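Search this hub
Go

# Clindirine litter-scooping sample set: README and data card

Notes from a trial of the Clindirine kit, as sold by Senusholm. Last edited 2022-07-31.
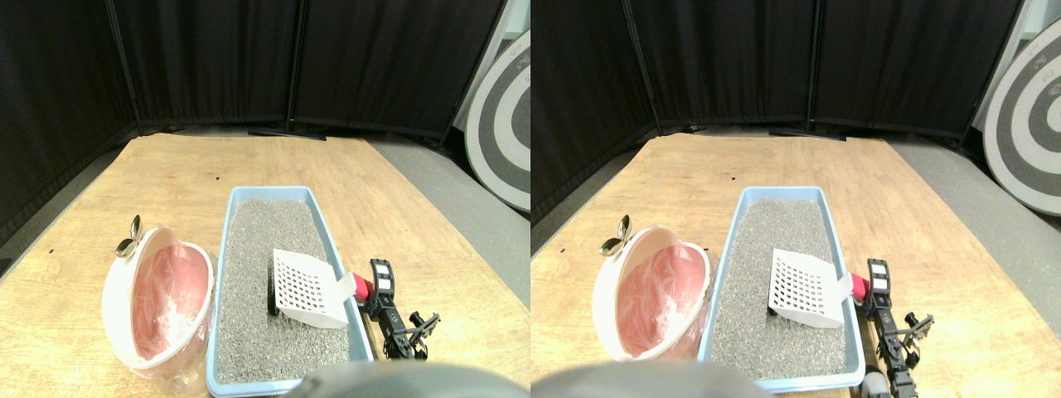

Stereo pair, left and right views. Litter box, scoop, lined container.

## What is in the download

The kit comes with a sample set of 2,804 stereo pairs. The seller calls it "ready for home use". We'd call it ready for a first look. Everything we checked was shot on a tabletop against black curtains, and not many of our users keep a litter box on a table with the light that soft and even.

Folders:

- `pairs/` left and right views joined side by side
- `runs/` joint logs, one file per run, 59 in all
- `notes/` task labels, mostly filled in

## What the seller says

The Senusholm page promises that the arm will clear a tray "without supervision". We asked what counted as a cleared tray and were sent the same page again. The labels use `done`, `part` and `stop`, with no written rule for telling `done` from `part`. Two of us labelled the same runs and did not agree often enough to publish a score.

## Known problems

- The robot's own grey housing sits at the bottom centre of both views and hides part of the near edge of the table and the front of the box. If your method needs the whole rim, crop with care or look elsewhere.
- The views are only slightly offset. No calibration file was supplied in January and there is still none in version 6.
- Grey granular litter is hard going for stereo matching. Our depth maps came out patchy over the box and fair on the blue rim.
- White scoop, white container. Simple colour masks mix them up.
- The log clock drifts by up to 3 frames on the longer runs.

## Should you buy it?

For bench work on tool use, perhaps. For anything sold to cat owners, we would want to see the Kekham test results first. They have been "coming soon" since the kit went on sale.

## Licence

Research use only. The wording on resale of trained models is vague, so ask in writing.

Maintained by the Abdelaziz lab.

59 downloads | 6 comments | 3 shares

Related items
- Clindirine wrist mount: fitting notes
- Senusholm price list, archived
- Kekham home test plan (draft)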